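O minuto que dura onze

Em Rallero, o aniversário do naufrágio do Prunoline lembra-se a 12 de agosto, com um minuto de silêncio que nunca teve sessenta segundos. Morreram 95 pessoas, salvaram-se 316, e todos os anos o discurso oficial troca um dos números. 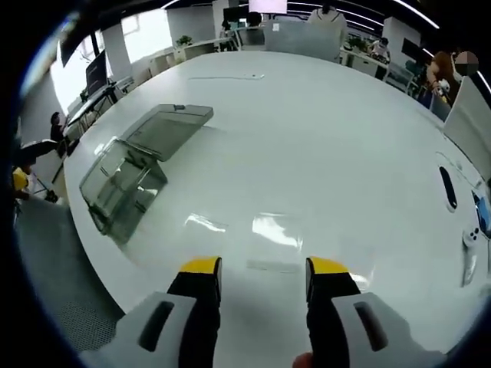 Para Aušra Dzene, o silêncio é a única parte bem escrita da cerimónia, e mesmo essa acaba interrompida por um telemóvel.

Este ano vieram mais de 700 pessoas ao cais, para 80 cadeiras. Os sobreviventes ficaram de pé - as cadeiras tinham etiquetas com nomes de vereadores. Leram-se os apelidos por ordem alfabética, até Žukauskas, e a banda entrou cedo demais.

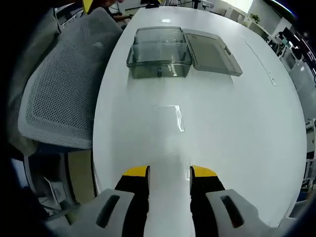
Caixa de tampa articulada, aberta sobre uma mesa branca.

Lanying Zhong levou flores no dia seguinte, já sem microfones.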